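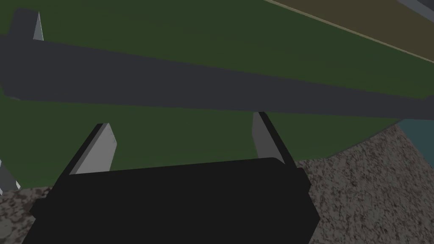
Plukden disagrees with the premise: a wrist camera is enough for bar grasps if the planner stops trusting the simulated pose. Quoting the rest from the old thread: "Drop the ground truth, run the estimator, then see what your success rate is."

Khaemba wrote:
I ran that. 463 of 692 episodes succeed with estimated pose, same planner, same seeds. Most failures are yaw error at pregrasp. The approach vector is fine. Build is Wukus from August 2025.

wukus_user40 wrote:
What is your replan interval? Ours was 73 control steps and the late corrections never reached the arm. At 40 the yaw failures mostly went away.

Khaemba wrote:
Already at 40. I also log the head view next to the wrist views to check which arm the task allocator picked.

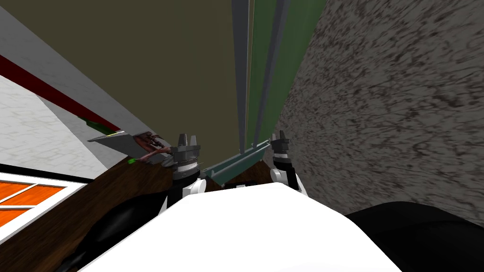
Head view, both grippers raised, teal object between them.

Allocation looks correct in the logs. My guess is the collision margin — the planner pads the fingers and then rejects the grasps with the best yaw.

Plukden wrote:
Not convinced. Padding would give you planning failures, and you are reporting execution failures. Check the extrinsics.

Khaemba wrote:
Extrinsics are read from the model file, so they are exact. The estimator is the weaker part. It does badly when one object spans most of the wrist view. 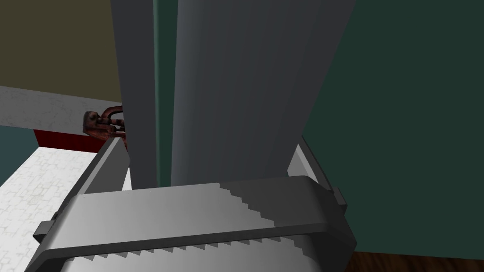 With both ends out of view it has no way to fix position along the long axis, and the filter drifts. I will try the Cedunum tracker with a prior from the head camera and post numbers in September.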